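4.2 Where the shared things end up

I should say up front that I came to this part of the study with a bias. I like open shelves. I have always liked them, and when we drew up the observation sheet in March I was pretty sure the open cubbies would win over anything with a door on it. So take my enthusiasm with a grain of salt, and look at the coding notes in the appendix if you want to argue with me (please do!).

The workshop we called Skulau is my favorite of the rooms, mostly for the brick. It's a long room with fluorescent tubes overhead and pipes and ducts running along the top of the wall, and people store things there the way they do at home: a bit by habit, a bit by whatever gap is free. The piece I kept coming back to is the white cabinet against the brick (Figure 3). It mixes a small glass-front door with open cubbies, so it let me look at both kinds of storage in one piece of furniture, and I didn't have to worry about one being nearer the entrance or better lit than the other.
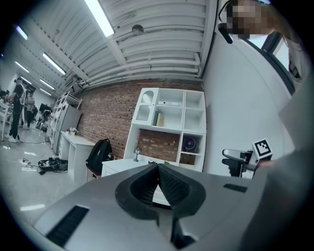 Figure 3. The Skulau workshop, with the white shelving cabinet against the brick wall.

Eimear Madigan read an early draft and told me I was giving the cubbies far too much credit. In her view a shelf that anyone can reach is also a shelf where anyone can leave something, and what I was calling "easy access" she would call "easy dumping." She wanted the two scored separately. I grumbled for a day and then went back and rescored all 40 sheets her way, and the section is better for it.

With the new scores, 32 of the sheets still favor the open cubbies for getting things out. For putting things back, the picture is a lot messier. Books and binders did fine, I think mainly because a spine tells you what it is from across the room. Flat boxes did badly at both Skulau and Ruangrit. A closed box with nothing written on it just sits there, and people told us they'd walk right past one while hunting for the very thing inside it.

The glass door surprised me. I'd expected it to behave like a solid door, and instead people talked about it as a place for "the nice stuff," even when they couldn't agree on what the nice stuff was. We come back to that in Section 5.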